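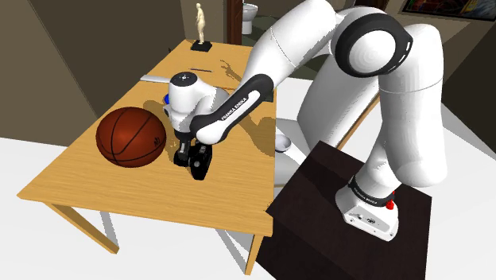
Basketball and light wooden table, render.

Home Notebook Materials Archive Contact

November, afternoon

Continued with the slow leak problem on the Limcombe balls. Last week I was thinking that the valve is guilty, because the soap water made small bubbles there. Today I am less sure. I changed the valve on ball 2255 and left it in the water tank during lunch, and after lunch there were still bubbles, only now they come from the seam beside the valve. So maybe the air was always traveling under the cover and going out where it was easiest.

Thư Đặng looked at the cut piece from the old ball with me. She thinks the winding thread is too dry near the valve patch and the glue did not go in. We could pull the thread away with fingers, which should not be possible. On the other side of the same ball the thread would not move at all.

Glue: we still have the Flekum in the big can and the new one from Trivetti. The Trivetti is thinner and smells stronger, please open the window. I painted both on strips of bladder rubber, 900 g weight on top, and left them on the shelf by the sink. Do not move the weights. The left strips are Flekum. I wrote it on the tape but the marker is bad and it is already hard to read.

Bounce test before and after the valve change gives almost the same height, so I will not put it in the table. The floor in the hallway is also not level and the ball walks away to the stairs. Next time I will use the concrete in the loading area if the truck is not there.

Also tried the storage question from Nneka Ekwueme. She wants to know if the school can keep the balls full over the winter, or should let some air out. I have put three balls in the cold room and three stay at my desk. The gauge from Iyamu reads higher than our old gauge every time, and I don't know which one tells the truth. For now I use only the old one, so that the numbers can be compared with last year.

Needle note - wet the needle before it goes in. I forgot it once today and the valve lip has a small cut now. That ball goes out of the test.

To do:
- order 300 valve plugs, same type as before
- peel the glue strips tomorrow morning
- ask Thư where the thread supplier's sheet is
- new marker

Shares 3 Comments 0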